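Spring progress report: the Pendetgate after-school and family learning program

We are halfway through the grant, and there is so much to tell you! When we wrote in January we had two rooms, a borrowed kettle and a waiting list. The rooms are now open until 6:30, the waiting list has been cleared, and families are coming over from Trurham on the late bus, something we never planned for and are delighted about.
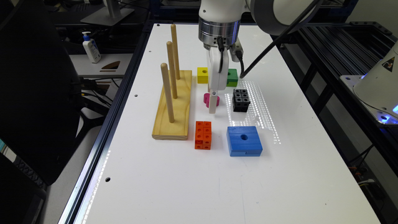

Mavis Bellamy
Program Lead, Pendetgate Family Learning

Reading first, as that was the heart of our proposal. We bought 615 books with the first payment, a good third of them picture books with very few words, so that parents who are still learning English can tell the story in whatever language they like. These are the ones that come back with the softest corners. Our Saturday-style long sessions (we run them in school vacations too) now have a proper story hour, and the Oyelaran family has been reading aloud in Yoruba to a very loyal crowd of under-fives.

Homework club runs with 14 tutors, one more than we promised. Most are high school juniors and seniors, and they have been wonderful – patient, funny and nearly always on time. We did lose two weeks to the heating repair, and math support started later than it should have. We are making those hours up before summer. 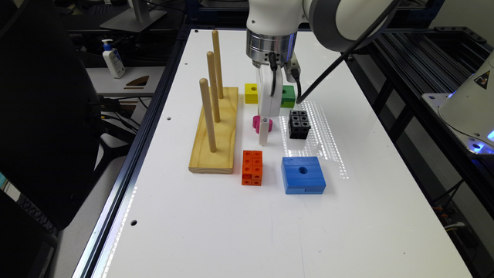 The cooking evenings were the surprise of the season. Zana, our partner kitchen, lets us have the space for up to 13 families at a time, and every evening so far has been full. Parents choose the dish, kids write out the recipe, and we all eat together at the end. A recipe booklet is in the works and we would love to print 200 copies.

Spending is on track apart from transportation, where bus passes cost more than we budgeted. We would like to move what is left in the furniture line across to cover it, and a revised budget is attached for your approval. Still to come this term: the summer reading sign-up, a second story hour and new shelves for the back room.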